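4.2 Failure modes in the clip task

We trained the Tremo policy on 280 teleoperated demonstrations of hanging and removing socks and tested it over 178 trials. Its headline score should be read with care, as a trial passes once the sock leaves the fingers, however poorly it is held.

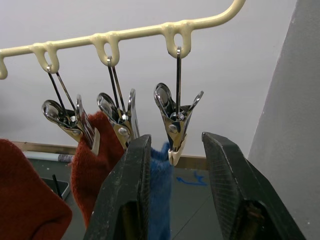
Figure 4. Wrist view at a clip.

Does a wrist camera remove the need for force sensing? We doubt it; a view of the jaws says little about how firmly they grip.

The Caruso baseline, trained on the same data, had similar trouble, and we are not convinced that more demonstrations would cure it.

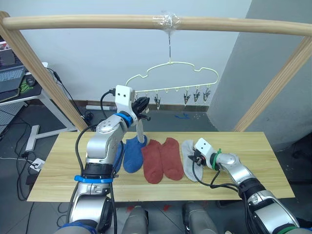
Generalization claims deserve the same doubt. All our trials used one rack type and few garments. With socks lying in a row on the board and a single light grey one held up at the left end of the clips, much of the planning is already done by the layout. We would not expect these results to carry over to a mixed pile.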